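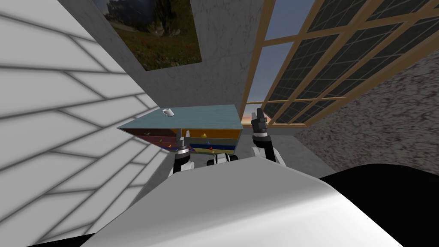 One householder in Cedemcombe wrote to us in April that she had been quoted for a new conservatory roof by three firms, and that not one of them had asked what the floor stood on. Her letter is read out at this point, in full, before the first slide.

**Opening**

- Welcome on behalf of Lindqvist. Fire exits, then straight on.
- Subject this evening: foundations and base walls for garden rooms. Roofs are covered in the second talk.

**Slide 2: The survey**

- Every enquiry begins with a site visit. The surveyor digs 2 trial holes, one at each outer corner, and records the soil and any drains.
- Clay needs particular care where mature trees stand near the house. Pause here; there are usually questions about willows.
- The written report goes to the customer before any price is given.

**Slide 3: The Skernano estate**

- The firm has inspected almost 100 garden rooms on this estate. Many were built on the old patio slab, with no footing under the base wall.
- Typical signs: doors that bind in summer, and a gap opening where the side frame meets the house.
- Do not name individual addresses, even if asked.

**Slide 4: Costs**

- A trial dig and report is charged at £1,989 on sloping sites, where a small digger must be hired. Level sites are priced separately — see the printed sheet.
- The charge is taken off the final bill if the work goes ahead within 6 months.

**Slide 5: Building control**

- Explain that exemption depends on size, glazing and separation from the house. Advise all present to check with their own council in writing.
- Mindov handles applications on our behalf. Their leaflet is on the side table.

**Questions**

- Repeat each question for the back rows.
- Roof questions to be held over until after tea.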